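Home | Guides | Budgeting | Parts Lists | Workshop Notes | Contact

How to Budget for a Tabletop Robot Setup (Without Forgetting the Boring Stuff)

I've put together the buying list for three tabletop arm setups now, and every time the arm itself was the easy part. You pick one, you get a quote, you sit down for a minute, you move on. The trouble is everything that goes around it. On my first setup I spent weeks comparing arms and then paid rush shipping on a clamp, a power strip and a roll of tape (yes, tape!) the night before we wanted to start. So this is how I do it now, in the order I do it.

Step 1: Write down one task

Just one. Mine is nearly always "pick up a small block and put it in a bin." It's dull, but it tells you most of what you need to price. How far does the arm have to reach? How wide does the gripper open? How heavy is the thing it's lifting? If you start from "we'd like a flexible platform for all kinds of work" you'll end up with a quote for the biggest arm in the catalog, and I say that as somebody who has asked for exactly that quote.

Once you've got your sentence, stick it at the top of the spreadsheet. Anything that doesn't help with that sentence goes on a second tab called Later.

Step 2: Measure the table before you shop for the arm

I do this with a tape measure and a big sheet of paper. Mark where the base will go, then mark the farthest spot you want a block to sit. On our last one that came out to 82 centimeters from the middle of the base, and it knocked two arms off my list in one afternoon. Good! Those were two fewer sales calls.

Remember that the reach number on a spec sheet is the arm stretched all the way out, which isn't a position you want to be working in. I like to have plenty left over, so I take the published reach, knock 25 percent off, and compare that to my paper.

While you're down there with the tape measure, check how the base will attach. A bolted plate needs a table you're allowed to drill. A clamped one needs an edge thick enough to grab and thin enough to fit. I once bought clamps for a bench with a metal lip under it. They didn't fit, and they're still in my drawer.

Step 3: Split the budget into four piles

My piles are the arm, the seeing (cameras, mounts, lights), the table, and the glue. Glue is my word for everything that holds the rest together: cables, adapters, power supplies, screws, spare fingers for the gripper, shipping. Laine Eglītis, who did the purchasing at Mikness when I was there, taught me to fill in the glue pile first, and I was annoyed about it right up until I saw the total.

Cables deserve their own line. Arm power, arm data, camera data, camera power, an emergency stop, plus extensions for whichever of those turns out short. Buy them longer than you think and buy ties to keep them off the work area.

Step 4: Enjoy how cheap the table pile is

This is my favorite part, because you can do so much here with almost nothing. Brown paper gives you a plain surface you can replace when it gets scuffed. Painter's tape gives you a grid, so that "put the orange one over there" becomes a spot everyone can find again. Foam blocks are light and soft, so a clumsy grip doesn't cost you anything. And any plastic bin with an open top will do for a target.

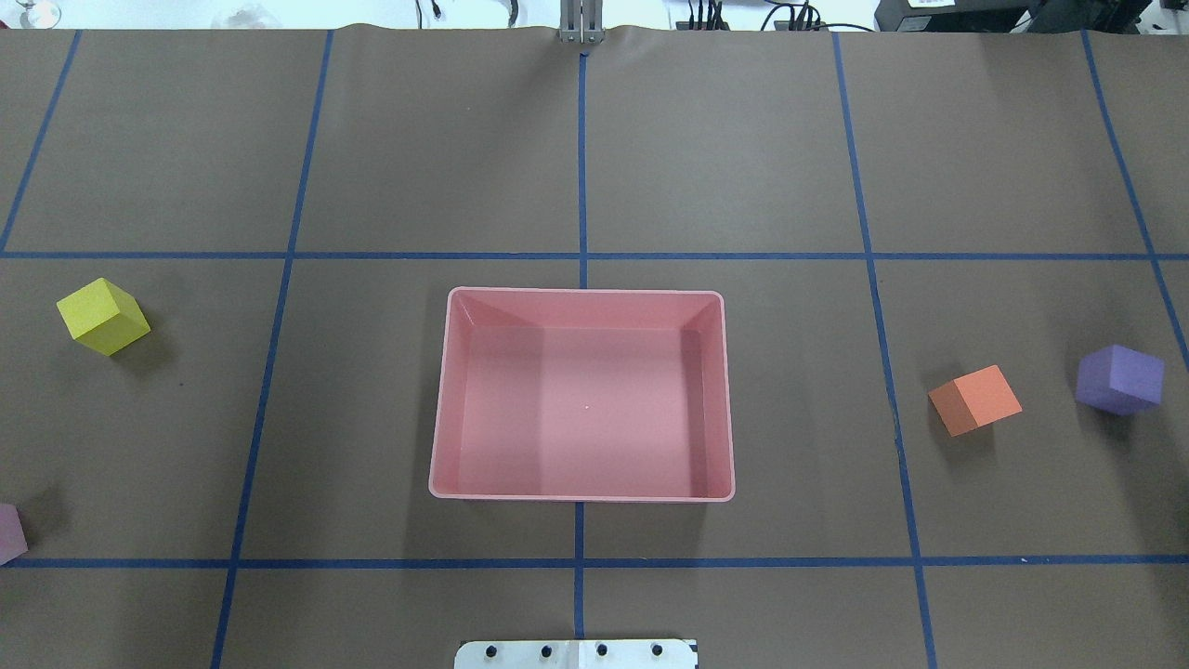
Foam cubes, a pink bin and a taped grid on brown paper.

My whole table pile last time was 25 dollars, and that included a second roll of tape. Get blue if your blocks aren't blue. If you'll be using a camera to find the blocks, choose colors that stand out from the paper and from each other, and get more than you need, as they do roll off and vanish under things.

Lay the grid after the base is fixed in place, never before. I've done it the other way and had to peel the lot up again. Put the paper down a day early too if it came off a roll, with something heavy on the corners, so it has a chance to relax. Mine never goes completely flat and I've stopped worrying about it.

Step 5: Get quotes that match each other

Ask every seller for the same things in the same order. I ask for the arm, the controller, the gripper, the mounting plate, the software license, the warranty and the shipping, each on its own line. When I priced the Floltorville setup, the quote from Wirkier looked high until I noticed it had the gripper in it. Tripathi came in lower, then wanted 320 dollars extra for a mounting plate and 119 dollars for freight. Once both were laid out the same way they were close enough that I picked on warranty.

Questions I always send along with the request:

What does a replacement gripper finger cost, and is it in stock?
Does the software license renew, and for how much?
Who pays return shipping on a warranty repair?
How long is the quote good for?

That last one has bitten me. I had a lovely price in May, took my time getting sign-off, and had to start over. Our current one is good through 31 December 2025, so it's taped to my monitor.

Step 6: Hold some money back

Whatever you've got, don't spend all of it on the first order. You'll want a different camera mount, or a lamp, or softer fingers, and you won't know which until the thing has been running for a couple of weeks. I keep a line called Oops and I've emptied it on every setup so far.

When the boxes arrive, check them against the quote before you open the fun one. Then go back to that Later tab, delete half of it, and price the rest for next year.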